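Moving from part-time to full-time on a postgraduate certificate – deadlines and fees

Posted in: Admissions and enrolment
Asked by parkstead_commuter
25 January 2021

I have a place on the part-time postgraduate certificate in applied manufacturing at Parkstead. I applied through the MacAulay portal last July and accepted the offer, and I have paid the £472 deposit. The course is meant to take 24 months part-time.

My hours at work have been cut and I would now like to study full-time. The portal shows my application as "complete" and there is no edit button next to mode of study. The guidance notes say changes have to be made "before registration closes", but they don't give a date for that, and the phone line has been engaged each time I've tried.

What I need to know is:

Do I have to withdraw and apply again, or can the existing application be changed?

Does the deposit carry over if it is changed?

I sent my degree transcript and two references with the first application. Will they want them again?

I don't want to withdraw and then find the full-time places have gone. Any advice from people who have done this would be welcome.

3 replies

trostano_leaver

Don't withdraw. I made the same change two years ago and was told very firmly that a withdrawal can't be undone. Once you click it your place goes back into the pool and you are treated as a new applicant, with a new application fee.

The edit button goes once you accept an offer. After that the change has to be made by the admissions office and not by you. There is a form called Request to Change Mode of Study. It isn't on the front page of the portal. Log in, go to Documents, then Forms for offer holders, and it is near the bottom of the list.

You will need your application number, the course code for the part-time version and the course code for the full-time version. The codes are different, and putting the same one in both boxes is the usual reason the form comes back. Both are on the course page under Key facts.

My deposit carried over. It was taken off the first instalment of the full-time fee, and I got a new offer letter showing the lower balance. The full-time fee is payable in fewer instalments, so each one is larger. Check you can manage the first, as it falls due at registration.

They did not ask for the transcript again. One of my references had to be redone, but that was because it was more than a year old by then.

It took 13 working days from sending the form to getting the new letter. I'm told it is slower in January.

povau_nights

Just ring them. Or email, they normally get back to you. I think the deadline is the end of the month but might be different for your course. I lost my deposit but I changed to a different course altogether so it's probably not the same thing.

second_time_student

The first reply is right about the form. A few things to add, as I went through it last year on the same certificate.

"Before registration closes" means the date in your own offer letter, on the second page under Conditions. It isn't the same for everybody. Mine was earlier than the one on the website and the office went by the letter.

If you have a student loan application in, that has to be changed separately. The university does not do it for you. Wait until the new offer letter arrives, then amend the loan application using the new course code. If you amend it first the two records won't match and the payment is held.

Also look at the timetable before you send anything. Part-time students pick their practical sessions from a list. Full-time students are given theirs, and some of them start at 8am. The workshop modules are the same for both, and there is no exemption for work experience unless you apply for it on a different form.

This is the order I would do it in:

1. Find the registration date in your offer letter and write it down.

2. Download the change of mode form and fill in both course codes. Leave the box marked Office Use blank, even though it lets you type in it.

3. On page 4 of the form, choose your practical option. You have to choose again even if you already picked one as a part-timer. The options are materials testing, machining, or handling and automation.

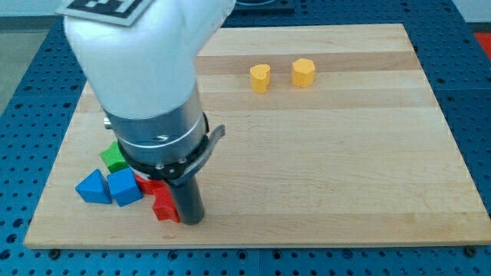 4. Upload the form through Documents and also email a copy to the admissions address in your offer letter. Put your application number in the subject line.

5. Save the automatic receipt. If you hear nothing after three weeks, reply to that receipt – a fresh email starts a new case and goes to the back of the queue.

6. When the new offer letter comes, accept it in the portal. The old offer stays in place until you do, so you are not without a place at any point.

On the references, they kept both of mine. My transcript was accepted as well, although I had to send my degree certificate at registration along with photo ID. Part-timers have to do that too.

parkstead_commuter

Thank you, found the form. The date in my letter is two weeks earlier than the one on the website, so I'm sending it tonight. I'll post again when I hear about the deposit.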